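Print this thread | E-mail to a friend

Cloltau sorting kit - is it worth the money for a club?

Posted by tilljanssen
Hello all, and apologies in advance for the length. I help run a small makers' club in Indgate and we have a bit of money left over that has to be spent before the end of May. I've been looking at the Cloltau sorting kit, the one with the table fittings, the lesson files and the year of support, which comes to 1,596 before delivery. We already own a small arm, so it would only be the kit. Has anybody lived with one for a while? I'd love to hear the good and the bad before I put it to the others, who are (quite rightly) careful with money.

Posted by khattak_fan
We had one on loan for 3 weeks and I was very taken with it! The lesson files are lovely, written by somebody who has clearly stood in front of a room of twelve-year-olds, and the first one had us moving blocks before the tea had gone cold. The calibration is a bit of a chore but you only do it when you move the board.

Posted by oldsolder
I'm going to be the grumpy one, sorry. You are paying a great deal for lesson files and some plastic shapes. The Lotumitz software does the same job, the basic licence is free, and if you have a printer you can make your own blocks over a weekend. I've set up 4 arms that way and never once missed the Cloltau box.

Posted by khattak_fan
With respect, oldsolder, you've been doing this for years and could probably set up an arm in your sleep. Till has a club to run. I tried Lotumitz on a Sunday afternoon and by teatime I was still reading the manual.

Posted by crescencio_c
Crescencio Casado here, I don't post often but I do enjoy these threads. I sit somewhere between the two of you. I bought only the software half of Cloltau and use it with my own bits and pieces, and I've been very happy. My favourite exercise is the pairing one - it's simple to explain, it gets everybody arguing over what counts as "together", and it's kind to beginners, as a straight rod will do for pushing and there's no gripping to worry about.

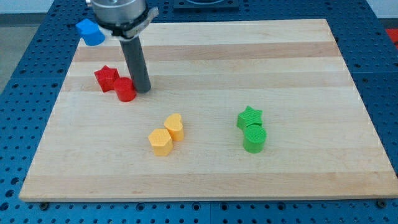
Pairing by colour: red, yellow and green on the striped board, blue heart at the back.

My one piece of advice is to bolt the board down properly. Ours used to creep a little with every push and I spent around 13 evenings blaming the software, which I still feel bad about.

Posted by oldsolder
Fair enough, the pairing task is a good one, I'll give them that. Still think the full kit is dear. Ask them for the software price on its own, Till, it isn't on the website.

Posted by tilljanssen
Thank you all so much, this is far more than I hoped for. I'll write to them tonight about the software on its own. Crescencio, could you tell me what size bolts you used? Our table has holes all over it and I've a drawer full of the wrong ones.

Posted by crescencio_c
I'll look when I'm next in the workshop and send you a message!

Print this thread | E-mail to a friend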